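Crying Wolf Now Costs Extra

January 4, 2018

The Otville police answered 3,626 burglar alarm calls last year, according to the department's annual report, which was posted just before the holidays in the spot on the town website where documents go to be left alone. Very few of those calls involved a burglar. The report sorts the rest under "user error," "equipment," "weather" and my own favorite, "balloon." If you have ever left a birthday balloon drifting in front of a motion sensor overnight, you have met an officer with a flashlight, and you have my sympathy.

As of this week, the second visit may come with a bill. The town's new alarm ordinance took effect on New Year's Day. It passed in December after a hearing that ran long, mostly over the question of whether a cat counts as equipment. (The final text is silent on cats. I read it twice.)

What it says

Every home or business with a monitored alarm has to register it with the police department. Registration is free this year. You give them the address, the name of your alarm company and the phone numbers of two people who can come and shut the thing off. Those people should know the code. The report suggests that this has not always been a requirement in practice.

After that you get two false alarms in a calendar year on the house. The third brings a written warning, and the fourth brings a fine. From there the fines climb, and after 12 false alarms the department can stop responding to your address unless somebody calls to say there is an actual person in the actual building. Panic buttons and medical alarms are handled separately and won't get you cut off. 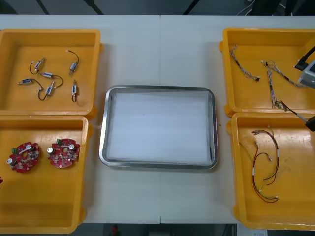 Wire harnesses, small parts and an empty tray.

A false alarm is one where officers arrive and find no sign of a crime or an attempted one. If you cancel before they get there, it doesn't count. Power outages and storms don't count either, though you may be asked to show that there was a storm, and I look forward to the first appeal with a wet umbrella entered into evidence.

Why the police wanted it

The argument from the department was simple enough. Each alarm call takes two officers, and on a weeknight Otville has four on patrol. One confused sensor on Scanlon Street therefore occupies half of the town's police force while it walks around somebody's garage trying the doors. If a second alarm goes off across town, the rest of us are on the honor system.

Officers also made the point that they walk into these calls braced for the worst and find a homeowner in a bathrobe holding a garden tool. That is not a meeting either side enjoys. Several people at the hearing had been the bathrobe. One of them said she was ordered to put down her own broom on her own porch, and that she had to prove she lived there by naming what was in the hall closet. She was in favor of the ordinance. Her neighbor, who was against it, said that being frightened for free was bad enough.

There was a fair complaint from renters, too. The bill goes to whoever registered the alarm, and in a lot of the older apartment buildings that could be the landlord, the tenant or a tenant who moved to Flarkeck over two years ago. The town attorney promised guidance. I asked for a copy on Tuesday and was told it was being drafted, in the tone people use about a novel.

And the shopkeepers downtown would like it noted that the delivery door on the old Nosby building blows open whenever the wind comes from the north. They have been noting it since well before there was a fine attached. 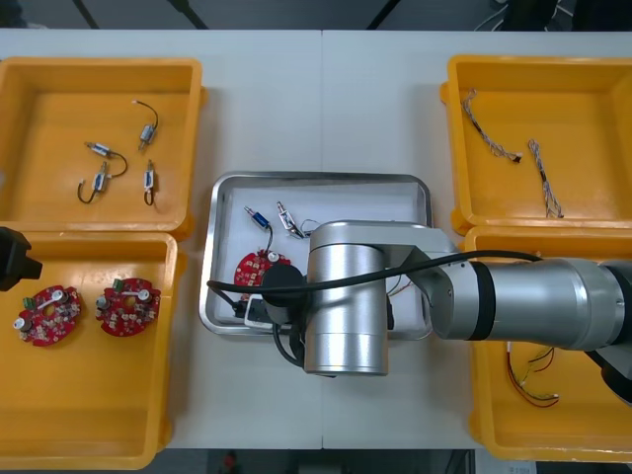
How to register

Forms are at the front desk of the police station and at the library, next to the tax forms, for anyone who wants to make an afternoon of it. There is supposed to be an online version. When I tried it, the page asked for my permit number, which is the thing you get by filling out the page.

Existing alarms must be registered by the end of the month. New ones have to be registered before they are switched on. Bring something showing your address, and write down your alarm company's phone number before you go, as it is usually on a sticker inside the panel where you can't see it from the station.

Appeals go in writing to the police chief's office, which is also the office that decided the alarm was false. You have 30 days. A few residents asked at the hearing for somebody outside the department to handle those, and were told it could be looked at when the ordinance comes up for review next winter.

Please take down the balloons.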